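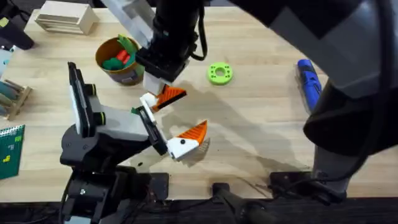
## Hooray for Holes!

A hole is a funny kind of thing. You can't pick one up and put it in your pocket. You can only have a hole *in* something, like a sock or a slice of cheese or a bagel. But people put holes in things on purpose all the time, and once you start hunting for them you'll find them all over the house!

Start with the lime-green ring lying on the table. It looks like a thick donut. There's one hole in the middle, and then there are small holes spaced around its face. A ring is a terrific shape. You can hang it on a hook, roll it along the floor on its edge, or push a stick through the center and give it a spin (if the stick fits, you've got a wheel).

### Why are so many holes round?

Round holes are easy to make. A drill bit turns in a circle, so the hole it leaves is a circle too. Round holes are also strong. When you pull on a piece of paper with a square hole in it, the pull bunches up at the corners, and that's where a rip likes to begin. A circle has no corners, so the pull spreads out around the edge. Airplane windows have rounded corners for the very same reason!

### Holes that hold

A cup has one big opening at the top. Is that a hole? People who study shapes say no! A hole, to them, has to go all the way through, so a plain cup has none and a ring has one. The rest of us might call the opening a hole anyway. Whatever you call it, it's great for collecting small things, and the brown cup is so full of green toy pieces (with red ones mixed in at the center) that some of them poke up over the rim.
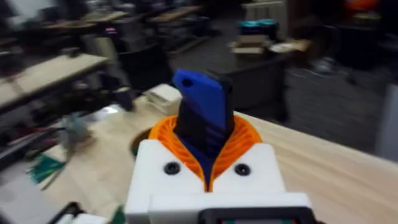
Furniture has holes too. Look under a chair and you may find screw holes, where the legs join the seat. Desks often have a bigger one that lets a lamp cord drop down to the floor without dangling over the edge. There's a round, dark hole cut right into this wooden tabletop, and a much smaller one near the corner of the bright blue cap. Big or small, each one makes you want to peek inside!

### Try it: a hole hunt

1. Get a sheet of paper and a pencil.
2. Set a timer for 5 minutes and pick one room.
3. Draw every hole you find. Buttons, strainers, belts and keys are good places to look.
4. Put a star next to the holes that go all the way through.

Vitória Neves tried this in her kitchen and filled both sides of the paper, and she hadn't even opened the drawer with the cheese grater in it!

*Words by Bleddyn Morris*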